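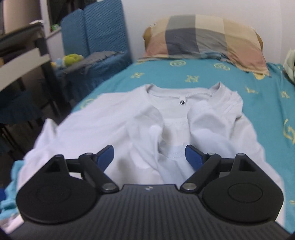
Figure 1. Blue finger pads and a partly folded white T-shirt.

Planning an Equipment Purchase for Hand-Held Grippers
Drelcombe College, Robotics Project Report, Feb 16, 2026

When our group took on this project we thought the shopping list would be the easy part, and we cheerfully left it for an afternoon between classes. It ended up filling most of our notebook! The task was to plan what the college should buy so that students can record household work, mainly laundry and bedding, with grippers held in the hand, and to do it without eating up the whole lab budget.

We started with the grippers themselves. Our plan asks for two pairs, so that one pair can be out for repair and a session can still go ahead. We compared a ready-made kit from Preltix with a set of parts we would put together ourselves from Hollmont, and for a while we were all very taken with the parts (they looked like such a bargain on paper). Then we added in the screws, the spare linkages and the evenings, and the gap got a good deal smaller.

Finger pads deserve their own line in the budget. They are what touches the cloth, and a thin shirt bunched between them asks something quite different of a pad than a hard plastic cup does. We put down six spare sets for the first year, which our adviser thought was generous, and we kept it at six anyway.

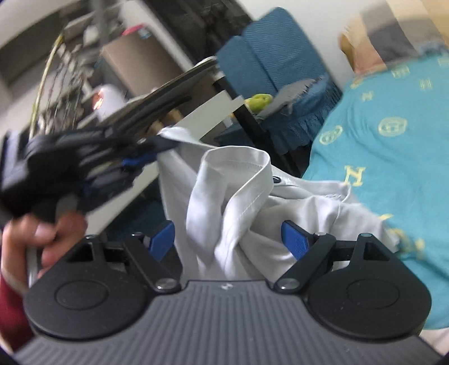 What we would buy first

Our first order would be one pair of grippers, the spare pads, a small screwdriver set and a padded case. The second pair would wait until August, when the new budget opens. We set aside 11 percent of the total for shipping and small surprises, and we would ask for about 40 hours of student time to set everything up and write a decent checklist.

We would not spend anything on furniture or special cloth. A bed, some sheets and a few T-shirts make a perfectly good place to work, and we'd much prefer to see that money go toward storage, or toward a second set of cables. Large pieces of bedding do need more room for the arms than shirts do, so the Sisay room, with its wide floor, is the one we would book.
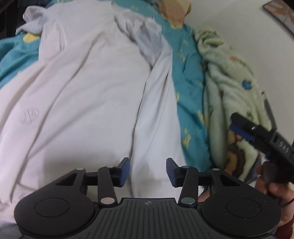

Hollmont wrote back on our draft that we had priced the spare pads sensibly but had forgotten the pivot screws, and suggested ordering those in the same box to save on postage. We have added a line for them. The same note asked whether we had thought about left and right parts being kept separately, and we hadn't, so the case in our list is now the larger one with dividers.

We are still waiting on a final quote from Preltix, and the totals sheet will be updated when it comes in.

Contact the Robotics Office | © 2026 Drelcombe College | Back to top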